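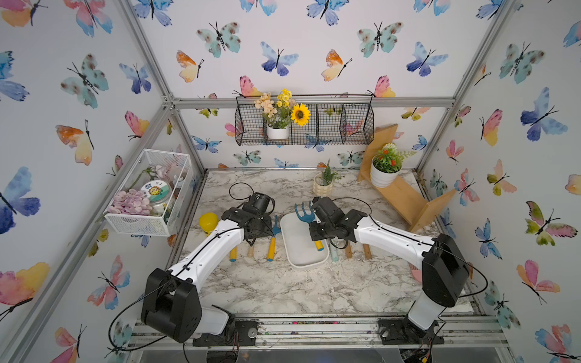
Visit Report: Zullov Open Day, Fenditness

Zullov makes small garden hand tools at a single site on the edge of Fenditness. The works opens to visitors in February, before the spring orders ship. I attended the afternoon tour, which covered handle turning, head finishing, and assembly, and ended in the room where the company keeps its small-tool layouts. Etelka Szénási, the production manager, led the group and answered most of the technical questions.

My interest was in handles and in storage at the bench. I did not look closely at the pressing line, and packaging was closed that afternoon.

Handle shop

Wooden handles arrive as square blanks and are turned, sanded, and bored in one pass through the shop. The bore is drilled last. Szénási explained that boring first had produced too many off-center tangs, and the sequence was reversed two seasons ago. The previous month's output was 3,279 turned handles, written on a board next to the lathe together with the reject count. Rejects are mostly splits at the ferrule end.

Molded handles are bought in. They are checked on arrival for flash along the seam and for fit on a test tang mounted in a vise. The vise is worn and the jaws leave marks; a visitor pointed this out and was told a replacement is on order.

The two handle types are not interchangeable. The tang for the molded handle is shorter and has a shoulder, and a head made for one will work loose in the other. Anyone buying replacement handles should check this first. The printed catalog mentions it only in a footnote.

Head finishing

Heads are cleaned, coated, and cured in a closed oven that was running during the tour. The coating area can be seen through a window only. Colors are run in batches, with a full purge of the line between them. The board here showed 3,911 heads for the same month. The surplus over turned handles goes to the molded-handle range and to stock.

I asked about coating wear on tines, where most tools of this type fail first. Zullov tests by drawing the tine through a box of damp grit for a fixed number of strokes. The results were not available to visitors. On the Grika line the tines get a second coat; on the basic line they do not.

The layout room

The small-tool layouts are done on a marble-patterned top in gray and white, with butterfly wallpaper on the walls behind and to both sides. The butterflies are watercolor style, in blue, teal, pink, orange, and yellow. It is a busy background for small objects. The yellow handles hold up well against it. The wooden handles are quieter, and I had to look for them.

A white rectangular tray takes the middle of the table. It has raised, rounded edges and no dividers. A tray of this form works at a potting bench for a practical reason: soil stays inside it, and the rounded edge can be wiped out with one pass of a cloth. The drawback is that tools slide over one another and the tines catch. I use a similar tray at home and have lined it with a piece of ribbed mat, which mostly cures the problem.

The mix of colors and handles prompted the longest discussion of the afternoon. Green heads were in the tray, one a hand rake with a yellow handle and one a trowel with a wooden handle. A blue hand rake, also yellow-handled, lay outside it to the left, and a pale teal handle was on the other side. Several visitors took head color as a size or duty code. Szénási said it has no such meaning and is a matter of retail preference. I think a code would be useful, and said so on the comment card.

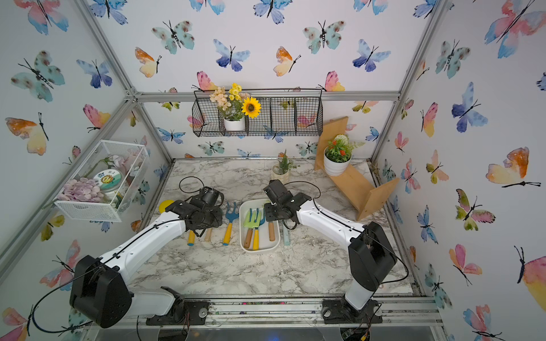 Wall and shelf storage

Wire baskets are hung at two points in the room. The one on the back wall is black, with divided compartments, and was given over to a potted sunflower and smaller blossoms in yellow and peach. The left wall has a white mesh basket with lilac petals, a round jar with a cartoon-printed lid, and artificial flowers in pale pink.

Neither basket was being used for tools, although the divided one would suit them. A hand rake stored tines down in an open wire compartment drains and stays separate from its neighbors. Mesh is less suitable — tine ends find their way through it — and is better kept for ties, labels, and seed packets.

At the back are a small white pot with a spiky succulent and, to the right of it, a light wooden shelf unit with a planted white pot on its upper board. Zullov does not make shelving. It resells a unit under the Espiritu name, and I was given a leaflet for it. The leaflet gives board spacing but no load rating. I would want the rating before putting wet compost on it.

Points for a return visit

Handle replacement. Ask for the tang dimensions of both ranges in writing.

Tine coating. Request the grit test results for Grika and basic heads side by side.

Tray liner. Szénási mentioned a trial of a fitted liner. No sample was on hand, and there is no date for it.

Access. The side gate is the correct entrance. The signs from the main road lead to the loading dock, and 5 cars in our group went there first. Parking is free. The afternoon tour took 2 hours, including a stop for coffee in the canteen, and sturdy shoes are required in the handle shop.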